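The Friday Bus to Dosden

My aunt left me 1,617 postcards and a cat, and the cat was less trouble.

They came in four shoeboxes tied up with kitchen string, every one of them addressed to a man called Jõgi in Dosden. None had a stamp. I'd sit up with them after supper, reading one more and then one more, until it was way past midnight and I had work in the morning.
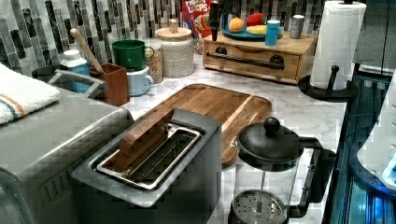

Saulius Sakalauskas

Mostly she wrote about the weather in Stustton (bad) and her knees (worse). But every so often there'd be a line like "I still have your green scarf and you can't have it back," and I'd have to put the thing down and walk around the apartment.

So in May I took the bus. It's 23 stops to Dosden, and I had one shoebox on my lap and the green scarf in my coat pocket, feeling like a complete idiot! The woman next to me asked if I was bringing somebody a cake. I said yes, lemon.
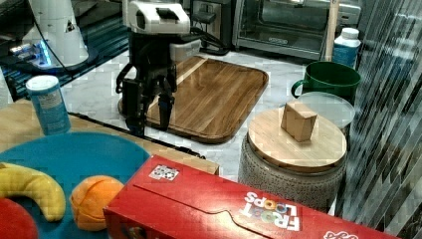 The cutting board beyond the table.

Jõgi lived at 152 Drorow Street, over a shop that sold buttons. He was much smaller than I'd pictured, and he had the door open before I'd finished knocking.

"You've got her chin," he said.

I gave him the scarf first. He held it for a bit, then hung it on the hook by the door, next to his hat, as if he'd only just come in from a walk. Then he looked at the shoebox.

"Is that all of them?"

"There are three more at home."

"Well," he said, and went to put the kettle on, "then you'd better start at the beginning, and read slow."

I missed the last bus back. We'd gotten as far as her first winter in Stustton.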